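Le couvercle rouge

Elle avait pris le couvercle de la boîte Prindier parce qu'il n'y avait rien d'autre sous la main. La boîte elle-même était restée chez sa mère, au fond d'un placard, avec des factures et des piles usagées. Le couvercle avait suivi dans un sac, on ne sait comment, et depuis le déménagement il servait à tout.
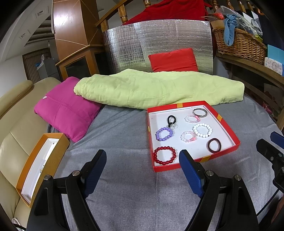
Les bracelets, elle les sortait une fois par an, en janvier, quand la maison Susard fermait ses ateliers et qu'elle avait enfin des après-midi à elle. Elle étendait le drap gris, bien tiré, et elle posait chaque chose à plat pour voir ce qui tenait encore. Les élastiques vieillissent même quand on ne les porte pas. Elle tirait un peu, doucement, elle écoutait. Un fil qui va lâcher fait un petit bruit sec entre les perles.

Le rouge sombre venait de la rue Štěpánek. Une boutique étroite, deux marches à descendre, un rideau de velours et une odeur de cire. Elle avait dix-neuf ans et elle était entrée pour se mettre à l'abri de la pluie. La vendeuse n'avait pas levé les yeux de son journal. Elle avait essayé le bracelet, il était trop grand, elle l'avait acheté quand même. Il avait coûté le prix de trois repas. Pendant des années elle l'avait porté par-dessus la manche de son manteau pour ne pas le perdre.

Le violet, c'était sa sœur. Sa sœur aimait cette couleur et l'offrait à tout le monde, sans se demander si les gens l'aimaient aussi. Elle en avait reçu des foulards, une lampe, un parapluie. Il ne restait que le bracelet. Elles ne se parlaient plus beaucoup - un coup de téléphone à Noël, un autre quand quelqu'un était malade. Il n'y avait pas eu de dispute. L'une était partie à Brurton pour le travail, l'autre n'aimait pas prendre le train.

Elle passa un doigt sur les perles blanches. Celles-là, elle ne savait plus. Elle avait longtemps raconté qu'elles étaient à sa grand-mère, puis sa mère lui avait dit que non, que sa grand-mère ne portait rien aux poignets, que ça la gênait pour pétrir. Elle avait donc cessé de le dire. Mais elle n'avait rien trouvé à mettre à la place.

Les deux bracelets transparents, avec leur peu de rose, étaient l'œuvre de sa fille. C'était un été très chaud, les volets fermés toute la journée, et la petite enfilait des perles sur le carrelage de la cuisine parce que c'était l'endroit le plus frais. Elle avait voulu faire deux bracelets pareils. Elle n'y était pas arrivée, elle avait pleuré, et puis elle avait déclaré que c'étaient des cousins. On les appelait encore les cousins. Sa fille avait maintenant un appartement, un chien et un avis sur les assurances, et quand elle venait manger elle demandait parfois où étaient passés les cousins. Dans le couvercle, répondait sa mère.

Elle regarda l'heure. Quatre heures et quart, il fallait allumer bientôt.

Restaient les deux joncs, le fin et l'autre, le bordeaux. Le fin, elle l'avait trouvé dans la poche d'un manteau acheté d'occasion, et elle était retournée au magasin le rendre. On lui avait dit de le garder. Elle ne l'avait jamais mis. Le bordeaux, elle le mettait pour les enterrements. Ce n'était pas une décision, c'était venu tout seul : une première fois parce qu'il allait avec la robe, une deuxième parce qu'elle l'avait mis la première fois. À présent elle n'aurait pas osé le porter pour aller au marché.

Et la boucle noire, qui n'était même pas un bracelet. Elle avait failli la jeter, l'année d'avant. Elle s'était attaché les cheveux avec le matin où elle avait signé pour l'appartement, au numéro 683, une adresse bien trop longue pour une si petite rue. Le soir elle l'avait passée à son poignet et oubliée là. Elle l'avait retrouvée en prenant son bain.

Elle tira sur le fil du violet. Il tenait. Elle tira sur celui des cousins, l'un puis l'autre. Le deuxième était un peu lâche, il faudrait le refaire avant l'été, ou demander à sa fille de le refaire, ce qui serait une raison de l'inviter. Elle pensa à ce qu'elle pourrait cuisiner. Une blanquette, peut-être, si le chien restait dans l'entrée.

Puis elle pensa au train de Brurton. Elle connaissait l'horaire, il n'avait pas changé depuis des années : un départ le matin, un retour le soir. Elle prit le violet, le glissa à son poignet gauche et alla chercher le téléphone dans la chambre.

Sa sœur décrocha tout de suite.

- Qui est malade ? demanda-t-elle.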